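News > Partner Updates > Commissions

Print | E-mail

Commission statements move to Sonlow, October 2018

Hedport resellers will get their commission statements through Sonlow starting with the next pay run. The old spreadsheets from Titus will stay readable for 13 months, but no new figures will be added to them.

Each rep will see deals, rates and adjustments on one page. Disputes are filed from the same page and go straight to the sales operations desk — there is no separate form any more. Sharada Rao's team has loaded around 4000 past deals and is still checking split credits on six accounts. Reps on those accounts have been told.

Managers approve statements in two steps, first the deal list and then the total. Anything left open at the close of the period carries over to the next one. Sastry customers are billed separately and stay on their current plan rates.

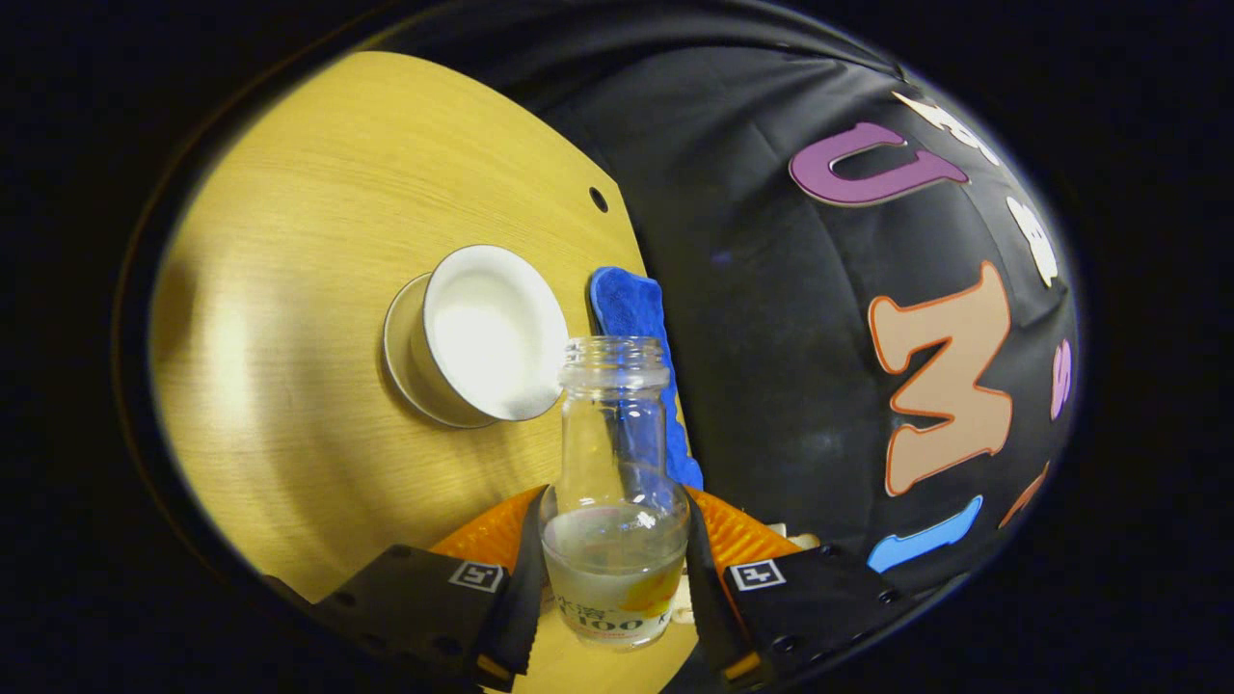
Who do I contact if a deal is missing from my statement?

File a dispute from the statement page first. If the deal closed under Titus, add the old order number so the desk can find it.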